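Prellow Household Recipe Card Collection: Data Card

Thu 20 August | By Sosina Workneh
2 min read

Summary

The Prellow collection contains 3,000 transcribed recipe cards donated by families in the Jakubowski district. Each record holds the recipe title, ingredients, method and, where known, the year of writing.

Transcription was carried out from the original cards. Spelling was kept as written, and abbreviations were expanded in a separate field.

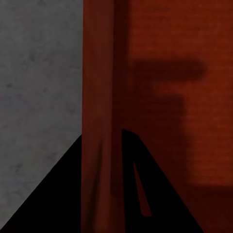

Measurements remain in the units used by the writer. Of the full set, 274 records have no stated quantities and are marked "incomplete" in the status column.

Access and Use

Files are supplied as plain text in five parts. The collection may be used for teaching and study with credit to the Prellow project. Family names have been removed. Corrections should be sent to Kacper Sadowski and will be included in the November release.

Related

Gresetti Market Price Lists
Brelleo Garden Diaries: Data Card
Notes on Expanding Kitchen Abbreviations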